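Two-Arm Garment Handling: Project Gallery

Vimdale Laboratory, Elloncombe
Page updated 27 Mar 2025

The Pemix project studies how a pair of robot arms can learn to handle soft, shaped clothing from recorded demonstrations. Flat items such as towels have been widely used in earlier work. Padded and strapped garments are harder, as they spring back when released and their straps move freely. The training set for the current study holds 3,000 demonstrations, collected by 14 operators under the direction of Natalina Ferri.

Work cell

Both arms share a single rail and work toward the middle of a white tabletop. A floral garment with a thin pink strap is held between the two grippers, the left pressing against its side and the right grasping it near the top.

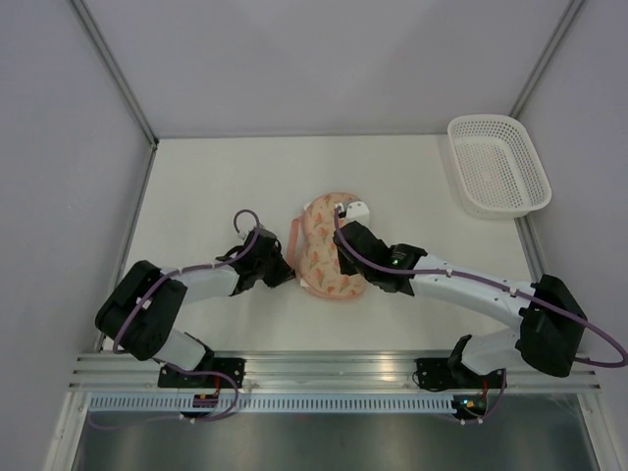

Results to date

The learned policy was tested in 392 trials on garments that did not appear in training. Performance was strongest when both grippers made contact before either arm began to lift. Most failures involved a strap caught under the body of the garment, and these cases are now recorded under a separate label.

The Tsolakis method, in which the two arms are trained as one system, was compared with separate training for each arm. Joint training gave steadier results on all three garment types in the study.

Further material

A technical report will be posted in April. Requests for access to the demonstration data may be sent to the project office at Vimdale.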